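We use cookies to remember your settings. Accept | Manage

Pravoreo puts two wrist cameras head to head on clear plastic

Hedlund, August - I run the test bench at Pravoreo, and I've been itching to share this one! We spent five days comparing our new Fidomau wrist camera with the older Herkura unit, using the same arm, the same gripper and the kind of stuff that makes a vision system sulk: see-through bottles.

Boxes are easy. A clear bottle is mostly whatever is behind it, so the software grabs at wood grain, or at the back of a label, and the fingers close in the wrong spot. We left the table bare and the lighting soft (no fancy backdrop, no stickers), and ran 69 picks with each camera. 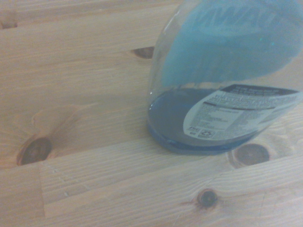
Wrist camera view of a clear bottle with blue liquid on the pine test table.

Fidomau found the edge of the plastic on almost all of its picks. Herkura did fine on full bottles but got shaky as they emptied out - it kept treating the liquid as the whole object and going in too low. I'll be fair to the old camera, though: it starts up faster, and I still like its cable clip better.

We swapped nothing but the camera and its mount between runs, and the controller settings stayed put. Glass jars are next on my list, and I'm a little nervous about those.

Fidomau goes on sale this Friday, with the full pick log free to download from our support page. Want to try it on your own arm? Write to us and we'll set up a loan unit!

Press contact: Pravoreo test bench, Hedlund | © Pravoreo. All rights reserved. | Back to top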